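Clarholm 桌面收纳筐 前低后高敞口款 奶油色

首页 > 厨房与餐桌 > 桌面收纳 > 敞口筐

编号 2640
价格 56 元
满 100 元包邮
有货,下单后 2 天内发出

店主的话

这只筐我自己先用了大半年才决定上架。二月份第一次拿到样品的时候,说真的没太当回事,一只奶油色的塑料筐嘛,能有什么好讲的。结果拿回家往餐桌上一放,就再也没收起来过!早上水果往里丢,下午零食往里丢,晚上吃完饭连没拆的纸巾、开瓶器、充电线都往里丢(我知道充电线不该在餐桌上,可它就是在)。

最喜欢的是前面那道矮下去的口子。以前用的是四面一样高的盒子,东西放进去得站起来低头找,坐着的人根本够不到底。这只前面低,坐在椅子上伸手就进去了,里面有什么一眼看得见。我妈来住了几天,也学会了往里放东西,还把我的核桃全倒在里面,倒得满满的。

提手是直接在侧面开的一个洞,没有另外装的把手,所以不会松,也不会掉螺丝。手指伸进去一勾就走。洞口我特意让工厂又磨了一遍,样品那一版边上有点毛,拎久了会硌手,现在卖的这批已经顺滑很多了。如果你收到的还觉得扎手,请一定告诉我,我给你换。

颜色

目前只有奶油色一种。很多人问有没有纯白,我试过,放在白桌子上反而显得筐子发灰,奶油色稍微暖一点点,跟白桌子、原木桌子都合得来。深色桌子我没试过,有买回去用在深色桌上的朋友欢迎晒图给我看看呀。

屏幕颜色会有差别,这个大家都懂的,收到之后在自然光底下看最准。

我怎么搭

桌上东西一多就乱,我的办法很土:要马上吃的放碗里,要慢慢吃的放筐里,水瓶站在外面。碗我用的是 Arner 的深口碗,直直的边,哑光面,装几个小橘子或者一把葡萄正好。浅盘子就放在靠里的位置,切好的水果端上来直接搁那儿。饮料盒我以前也塞筐里,后来发现还是立在旁边拿着方便,插了吸管的尤其不要放进去,倒了会很惨,我擦过。

橙子、苹果这种圆滚滚的,放桌上总爱跑,进了筐就老实了。不过别从太高的地方扔,底是硬塑料,咚的一声,水果也会磕伤。软柿子和熟透的桃子我会先垫一张厨房纸。
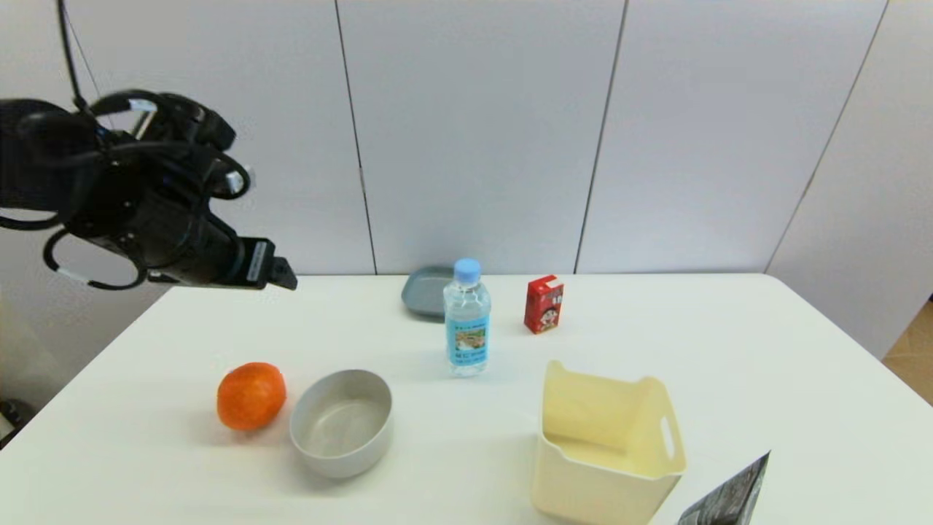 桌上放着奶油色的筐,还有橙子和水瓶 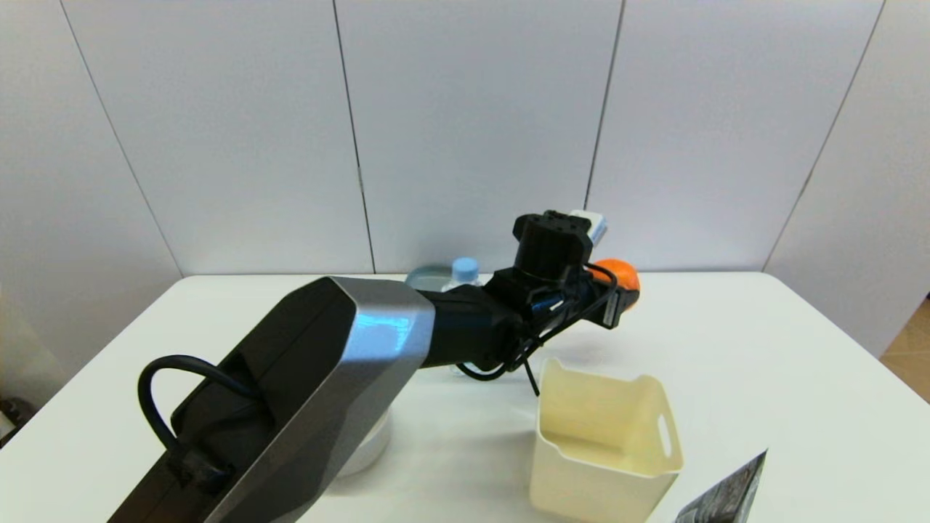 面包我也放过,带包装的没问题,不带包装的就算了,敞口嘛,过一夜就干了。我家现在是吐司连袋子竖着插进去,袋口用夹子夹住,早上抽一片出来特别顺手。

清洗

用温水加一点洗洁精,海绵擦一擦就行。别用钢丝球!我第一只样品就是被我自己刷花的,现在在阳台上装浇花的小铲子。洗碗机我不建议,高温那一档我试过一次,口沿好像有一点点变形,也可能是我摆歪了压的,总之手洗也就一分钟的事,别冒这个险。

沾了番茄酱或者咖喱要早点洗,浅色塑料吃色,放一晚上就留一圈黄。已经黄了的话,小苏打调成糊抹上去,等一会儿再擦,能淡不少,全去掉我不敢保证。

筐底积的果蒂、面包屑,翻过来对着垃圾桶拍两下就干净了。

几个常被问到的事

有盖子吗?没有。前面那一段是低的,做盖子也盖不严,想要带盖的可以看店里 Hughes 那个系列,密封条很紧,放饼干更合适。

能不能叠?空的可以一只套一只,口沿往外翻一点,套进去不会卡死,不过套紧了之后第一下要用点力转着拔。装了东西的就别叠了。

能不能放冰箱?能,我放过冷藏,装酸奶和小包的酱料,拉出来像个小抽屉,挺好用的。下单前量一下你家冰箱隔层的高度,后面那一侧比较高,矮的那层可能进不去。冷冻我没试,塑料冻久了容易脆,不推荐。

放微波炉呢?不行不行。

有味道吗?刚拆开会有一点新塑料味,我一般洗过之后在窗边晾一天,再装吃的。鼻子特别灵的朋友可以多晾一天。

和 Zuvlow 那款有什么不一样?Zuvlow 的是两侧都有提手,四面等高,搬重东西稳当,适合放柜子里装米面杂粮。Clarholm 这只更适合一直摆在桌面上,随手拿随手放。我家两种都有,如果只买一只又主要放餐桌,我会选 Clarholm。

发货和退换

周一到周五下午之前付款的,基本当天就打包。外面一层纸箱,筐里面塞牛皮纸,没有用泡沫,拆完纸可以留着垫抽屉。一次买两只的话我会套在一起发,中间隔一张纸,怕路上磨花。

收到有裂口或者缺角,拍张照片发给客服就好,不用寄回来,我们直接补一只。不喜欢颜色想退也可以,没装过吃的就行,运费需要你自己出一下。

这批货是夏天到的,数量不多,卖完之后下一批要等工厂排期,具体哪天我现在也说不准。页面上有个“到货提醒”,点一下,来了会发短信。

另外有人留言想要小一号的放调料瓶,我已经跟工厂提了,他们说要重新开模,还在商量。大一号的暂时没打算做,我自己试着想了一下,再大就太占桌子了,吃饭都没地方放手肘。

页面更新于 2022年8月14日

同系列还可以看看
Clarholm 抽屉分隔盒
Clarholm 沥水托盘
Arner 深口碗 哑光灰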